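Grendbridge Can & Bottle Drop – your questions

Updated in August. If it isn't answered here, email us, but do read this first please, we get the same six questions every week.

Who can use it?
Anyone living in Grendbridge or Fornley. No card, no sign-up. If you're just over the boundary nobody is going to check your postcode, but try your own council's site first.

Where is it?
Behind the old library, Fornley side of the bridge. Entrance off the car park, not the main road. Sat navs send you to the wrong gate – ignore them.

When is it open?
8am to 6pm. Gate gets locked at 6 sharp, so be back at your car by ten to. We close when it's icy.

What do you take?
Drinks cans, food tins, clean foil, foil trays, glass bottles and jars. Plastic drinks bottles too, lids on.

What don't you take?
Paint tins. Gas canisters, even empty ones. Aerosols with anything left in them. Crisp packets (shiny but not foil, do the scrunch test – if it springs back open it's not foil). Window glass, Pyrex, mirrors. Coffee pods go to Emari, the café on the high street, they have a seperate box for those.

Do I have to rinse things?
Quick swill, yes. Doesn't need to be spotless. Half an inch of old cider is not ok, it brings the wasps and it ruins the card underneath.

Do labels need to come off?
No. Leave them.

Should I crush my cans?
Up to you. Crushed takes less room in your kitchen and in our skip, so we like it. Drinks cans only though, leave food tins as they are, the edges are nasty. And don't squash them into flat discs, they can get sorted as paper further down the line. A squeeze in the middle is plenty.
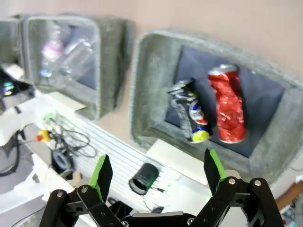 Reader comment on the last answer, left on the old version of this page: the depot where I used to live said never crush anything, so which is it? Both, sorry. Places with a deposit machine need to read the barcode so the can has to be whole. We don't have a machine, we go by weight. If you move away, check again.

How do I store them at home without the smell?
Rinse, drain upside down, then any box or bin you like. Lid off is better than lid on, lets them dry out. Empty it every week or so in summer.

Can I bring them in a bin bag?
Bring them in one, yes, but tip them out and take the bag home. Bags jam things up at the other end.

How many cans make a kilo?
Around 70 of the normal size, bit fewer if you get through the tall ones.

Do you pay for cans?
Not to individuals. Schools and clubs can register and get a share once they've brought in 53 kilos in a year. Ask for the form.

Where does the money go?
Running costs first – skip hire, the lights, insurance. Anything over goes in the playground fund. Last year that was 500 pounds, year before only 200 as the price of aluminium was rubbish.

Where do the cans go?
Echeverría collect them, sort them and sell them on for melting down. We don't get told which plant, it changes.

Can I drop off for a neighbour?
Course you can.

The skip is full, what now?
Take it home and come back tomorow. Please don't leave bags by the gate. Foxes.

Can the kids help?
Yes, with an adult, and gloves on near the glass.

I dropped my keys in.
Ring the number on the gate. Don't climb in.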